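Last updated January 28, 2021

# Uvel: frequently asked questions

**What is Uvel?**

Uvel is a method for teaching a robot arm to service desktop computers and small servers using only a camera near the gripper. It covers approach and contact: getting a tool to the right spot on a board and touching it without pushing too hard. It does not plan a whole repair.

**What tasks did you test?**

Three: finding and touching socket screws, opening memory latches, and unplugging fan leads. The screw task is the one most people ask about, and most of our results are for it.

**How much training data does it need?**

The released model was trained on 2,000 demonstrations. We also trained a smaller version on 700. The smaller one does nearly as well on boards it has seen before and clearly worse on new ones. If you only plan to work on one board model, start with the small set.

**Why no overhead camera?**

We tried one in the first version. The arm blocked its view during the last part of the approach, when the position matters most. A camera that moves with the gripper keeps the tool tip in sight. The cost is that the arm can lose track of the case as a whole, so we store a rough case position at the start of each run.

**How do you count a success?**

The tip has to land on the head of the target screw within 15 seconds and stay under the force limit. Touching the board first is a failure, even if the tip reaches the screw afterward. Each board gets 10 attempts per target, with the case moved between attempts.

**What goes wrong most often?**

Reflections. Shiny metal near the socket can look like a screw head from a low angle, and the policy sometimes stops over the wrong spot. Loose wires are the second problem. The model treats them as fixed and does not expect them to move.

**What is the difference between the Breseck and Zumadlow sets?**

Breseck holds the training demonstrations. Zumadlow is the test set and has no boards in common with it. Please don't train on Zumadlow if you plan to report numbers against ours.

**Can I use a different gripper?**

Yes, but you will need to redo the tip calibration and collect some new demonstrations. The policy learns what its own hardware looks like in view, and a different finger shape confuses it. The Taşdemir calibration script is in the tools folder and works with any rigid tip.

**Does it work on a powered machine?**

We have not tested that and do not recommend it. All runs were done with the power cord removed.

**Is the code available?**

The training code and the small model are out now. The full model will follow in June, along with the force logs for the screw task.

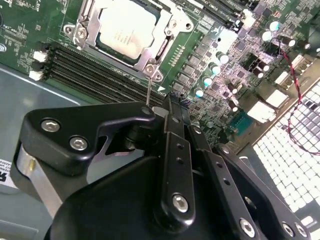

The force logs will be plain CSV files, one per attempt, with failed attempts included and marked in the file name.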